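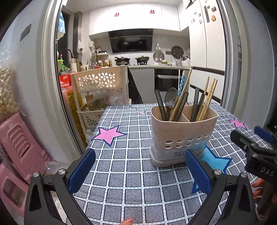 Chopsticks are paired eating sticks of equal length, held in one hand and used to pick up food. They began as cooking tools in ancient China, where long sticks were used to stir pots and lift food out of hot water or oil. Their use at the table came later and spread to Korea, Japan and Vietnam.

Materials and finish

Most chopsticks are made of bamboo or wood. Metal is common in Korea, and plastic and melamine are widely used in canteens because they stand up to machine washing. Wooden pairs may be left plain, oiled or lacquered. Lacquer keeps water out of the grain but wears first at the tips, and a worn pair is usually replaced.
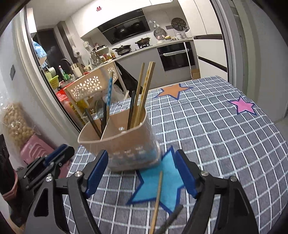 Length and shape vary by region. Chinese chopsticks tend to be long, with a blunt tip and a squared upper half that keeps them from rolling. Japanese ones are shorter and taper to a fine point, which helps with boning fish. Korean metal chopsticks are often flat in section. Cooking chopsticks are longer than any of these and are sometimes tied together at the top with string.

Use and manners

The lower stick rests in the crook of the thumb and stays still. The upper stick is held much like a pencil and does the moving. Standing chopsticks upright in a bowl of rice is considered rude in much of East Asia, as it recalls incense offered to the dead. Passing food from one pair to another is avoided in Japan for a similar reason. Between bites they are laid on a rest or across the edge of a small dish.

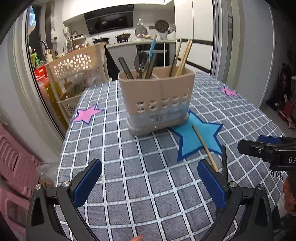

A wooden chopstick on a patterned tablecloth.

Collecting

Murray Rutherford's handbook Sticks and Spoons, published by Barka, sorts household chopsticks by tip, section and finish. It lists 148 patterns, 48 of them lacquered. The Kesberg museum of tableware displays 18 pairs from the book each May.

Storage

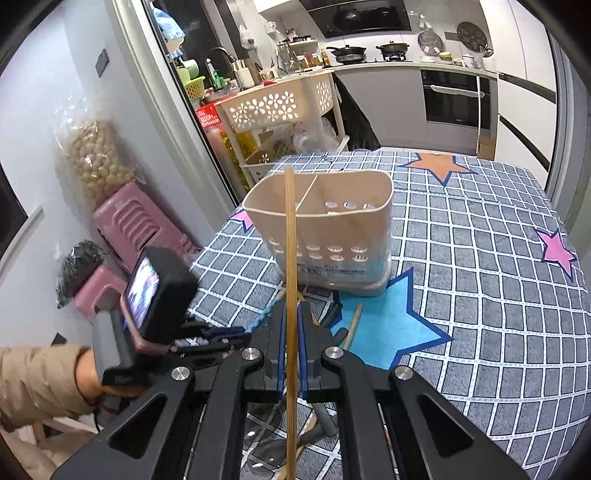

Chopsticks last longer when they dry fully between uses. Wood that stays damp can warp, split or grow mold, and bamboo is no safer – its cut ends take up water quickly. Many households keep them in an upright holder by the sink. Plastic holders often have drainage holes along the lower front, and a thin divider inside may split off a smaller compartment from a larger one, so that spoons and chopsticks can be kept apart. Holders should be emptied and washed often. Lacquered pairs are better wiped dry and put away in a drawer.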